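Tollance tabletop cell

From the Jamwood workshop encyclopedia. Entry kept by Lejla Leka.

The Tollance cell is our one-armed table robot, and I've looked after it for long enough to have opinions, so please forgive the chatty tone (Kenta Hattori wrote the entry on the lathe and his is far more proper!). It picks up everyday groceries and puts them somewhere else. Most of what follows is about keeping the gripper happy.

Name and numbering

Tollance is what we call the whole cell, table and all. The arm on its own is listed in the stores book as unit 831, and the finger set has the part number 1131. The old fingers were 1081, and you'll still find a bag of those in the Goment drawer. Don't fit them. They go on perfectly well and then the zero is wrong all day.

Setting up

Switch on at the wall, then at the box under the table, and let the arm find its home position before you put anything within reach. I wipe the tabletop with a barely damp cloth first, as it's a shiny dark surface and smears confuse the camera no end. Blinds down if it's sunny. The ceiling lights do show up in the table, but we set the camera with them on, so leave them on.

Then comes the finger check. Open, close, open again, and listen. A healthy pair closes with a soft tap, and if you hear a click you've got a loose screw somewhere along the edge of a finger. Nip it up with the small driver, and please be gentle – Iker Soler stripped one in February and we had to drill it out.

Grip test

I always do this with real shopping, whatever is in the cupboard. A drinks bottle is the best test by miles: the sides give a bit, so too much force shows up straight away as a dent, and too little lets it slide. Grip it around the middle, never by the cap. Start on force setting 3 and work up one step at a time.
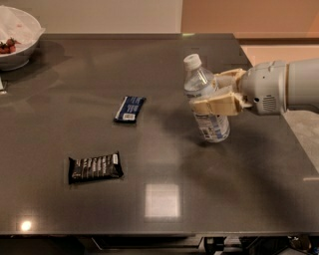 If the bottle slips on every setting, clean the finger faces before you touch anything else. I use warm soapy water on a rag and let them dry properly. Ankica swears by alcohol wipes, but I think they make the faces go hard, and we have agreed to differ on that one.

Wrapped bars are trickier, being so flat. The fingers need to come down low without scraping the table, and if they do scrape, the height wants resetting from the Bošković menu (second page, "surface"). Do that with the table cleared.

Known faults

The wrist sometimes stops short after a long run. Power off, wait a few minutes, start again from home. If it does it twice in one morning, leave it off and tell me or Mimoza Pavlović, who has the spare cable.

Finger set last changed Thu 4 April. The next spare pair is on the top shelf, still in its bag.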